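Search stories, people, places
Go

The Second Hand Is Always the Expensive One

Every sales deck for a kitchen robot shows five fingers. Ostport's test kitchen has been putting that idea next to a plainer one, a broad gripper with a bumpy pad and a thick black paddle of a finger, and I went in January expecting to be sold something. 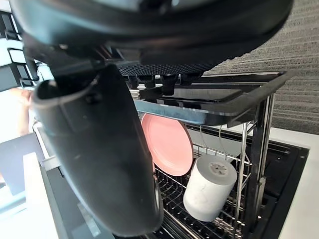
FEATURES / MACHINES

Dish racks are mean places to work. Wire hoops and a plate on its edge leave little room for a housing that bulky, and the wrist camera spends much of its view on the gripper itself. Karkico, which supplies the controller, calls this "a known tradeoff." I'd call it a problem.

The hand with fingers looks better. Give it a mug and people reach for their phones. But a mug held up in open air is the easy part of the job, and the brochures stop there.
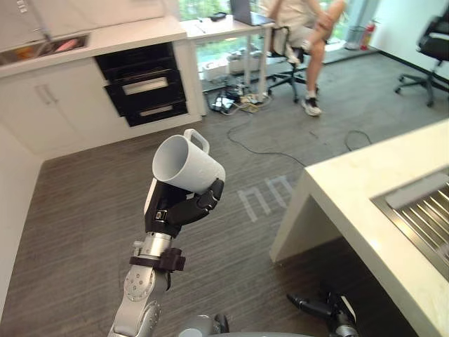
Words by Ottó Boros
Contributing writer, automation

Ostport quotes a log of 2733 grasps across 6 objects. Ask how many of those began in a crowded rack and the answer gets vague. Lombardi, a rival lab, wants 100 rack-only attempts per gripper before it will compare anything. That seems a low bar, and I'd still like to see someone clear it. Until then I'm keeping my sponge.

Related stories
Dikitz and the arm that wouldn't fold
4 controllers, one stubborn drawer
Who pays when the camera is wrong?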